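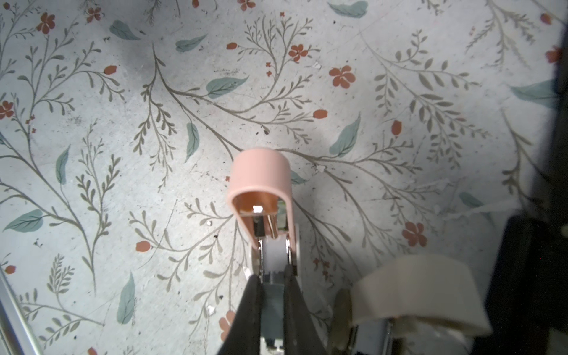

Ticket 304: Booklet print comes out with pages in the wrong order
Opened by: Wim Leemans
Product: Famia layout, printing through the Cekel driver
Status: Resolved

Wim, Wednesday, 9:10 am
Hi all! I'm putting together the spring program for our community choir, 30 pages plus a cover, folded A4 down to A5. It looks gorgeous on screen (the new colour themes are brilliant, by the way). When I print it as a booklet, the first sheet is fine and then everything goes haywire. Page 4 lands next to page 27, and the backs of the inside sheets are upside down. I've tried it twice with the same result. We need 600 copies by the end of October, so I'd love to sort this out before I go anywhere near the good paper.

Support, 9:42 am
Thanks Wim, what a great project! Two quick questions. Is the cover in the same file as the inside pages? And in the Cekel print window, is two-sided printing set to flip on the long edge or the short edge?

Wim, 10:05 am
Cover's in a separate file called Flakia, named after the opening song. Flip is on long edge. I never touched that one, it came that way.

Support, 10:20 am
Beauty, that's half of it. A folded booklet is printed on landscape sheets, so it needs short edge. Change that and the upside-down backs should come good.

The page order is a different problem. Each folded sheet carries four pages, and 30 doesn't divide by four, so Famia adds two blanks to get to 32. Have a look under File, Booklet, Padding. If it says "Automatic" the blanks go at the end. If it says "After first sheet" they get pushed into the middle and everything behind them moves along.

Wim, 11:15 am
It says "After first sheet"! I must have picked that last year when we had the insert for the Asadi piece. Changed it to Automatic, changed the flip to short edge, and did a test on scrap.

The backs are the right way up, hooray! Order is right all the way to page 28. But now I get page 29, a blank, page 30, a blank.

Support, 11:31 am
So close! Check whether page 30 has "Start on right-hand page" ticked. That would put a blank in front of it.

Wim, 11:48 am
Ticked. Unticked it. Printed the lot again, folded it, read it cover to cover and every page is where it should be. I'm rapt! The two blanks at the back are going to be an autograph spread for the kids.

One more while I have you: can I save these settings so I don't wreck them next year?

Support, 12:04 pm
Sure can. In the booklet window choose Save as Preset and give it a name you'll recognise. The preset keeps the padding and the margins. The flip setting belongs to the Cekel driver, so save that separately under Printer Favourites. The right-hand page tick stays with the document.

For the full run, I'd send it in batches of 30 copies. The queue holds up to 2,000 sheets, but smaller batches are much easier to restart after a paper jam.

Wim, 12:10 pm
Both saved. You can close this one, and thanks heaps!

Ticket closed by support, 12:15 pm
Tags: booklet, padding, short edge, presets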